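Search this site
Search ... Go

Home | Articles | Trucks & Armor | About Us | Contact

About Plendbridge

Hi, and welcome! I started Plendbridge as a place to put my notes on military trucks, and it grew faster than I planned. There are now 100 long articles on the site, plus a pile of short news items, mostly on wheeled vehicles and the guns people bolt onto them. I've been at it for 11 years – first on a forum, then here.

I don't work for any army or any factory. I read manuals, compare photos, and write to people who drove these things.
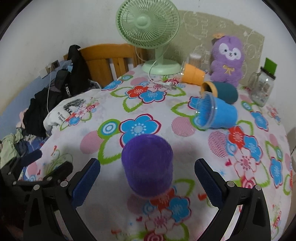 The articles get written at home, mostly at night, after the day job. Each one goes through 2 drafts, and the second is where I throw out anything I can't back up with a source. I'm a table person, never got on with desks, so give me a white floral tablecloth and a green fan at the back and I'm good until midnight. The longest piece so far, on the Vornilholm recovery trucks, took me all of December.

The photo archive is run with Femura, a small scanning shop, and holds 2,000 prints and slides. The Meng collection of workshop drawings is being added now – slowly, sorry!

Spotted a mistake? Use the contact page. I read everything and fix what's wrong.

Page updated April 5, 2020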